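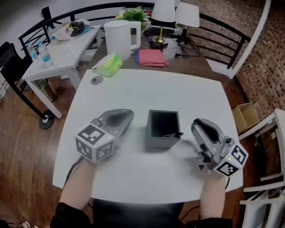
Why does the left pose jump when the cube turns side on? The filter accepts a single-face solve as if it were as good as a two-face one, and the corner ordering flips.

December, after lunch. Mimoza's patch weights each solve by the number of faces in view. I reran the Leka log with it: 11 jumps before, 7 after. Better, though I'd hoped for more! 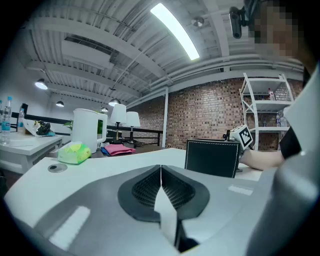
Marker cube and box, from the gripper camera.

Blagoje reckons the rest is clock offset between the two streams – worst bit starts at sample 1,026 and it's all calm again by 1,146, so he may be right. I'll try
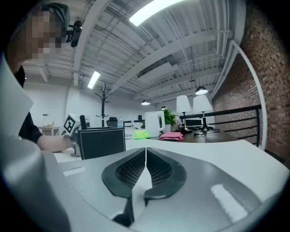 shifting the left stream a sample at a time tomorrow and see if the gap closes. Patch stays on my branch till then.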